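Workshop notebook, June
Jacquet coupe, fuel and idle

In at 8:30. Car started on the second crank from cold, hunted between 900 and 1400 rpm, then settled at 1000 once the coolant gauge moved off its stop. Same complaint as on the job card: stalls coming off the highway, restarts without trouble after a minute or two.

Fuel pressure first. Rail holds steady at idle and does not drop when the throttle is snapped open. Left the gauge on for 12 minutes with the engine off and the bleed-down was small, so the pump check valve and regulator are off the list for now.

Smoke test on the intake. Small leak at the rear of the plenum, where the Imov adapter plate meets the casting. The gasket is the early paper type and has gone hard. Ordered the later rubber-coated one from Brirnstead, part ending 3388. They have stock – should be on the afternoon van. 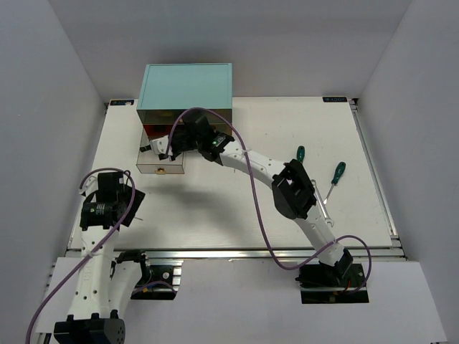 Pulled the idle valve while waiting. Heavy carbon on the seat, and the spindle was sticking in the last part of its travel. Cleaned it with throttle body spray and a nylon brush, no scraping. It moves freely by hand now. Coil resistance is inside the limits in the manual, so the valve goes back in. If the stall returns, replace it and don't clean it again.

Checked the throttle stop against the Prelent setup sheet. Someone has wound it in to cover for the leak. Paint seal broken, locknut only finger tight. Backed it off to the sheet value and re-sealed. The idle switch now closes cleanly, which it did not do before.

Gasket arrived 3:40. Plate face was flat, no need to dress it. Torqued in two passes, center bolts out. Repeated the smoke test, no leak at the plate or the hoses.

Odometer reads 262 miles on from the last service stamp, so the oil was left alone.

Still to do: cold start tomorrow before anyone moves the car, then a highway run with the logger on. Left front hubcap is on the bench, clip missing.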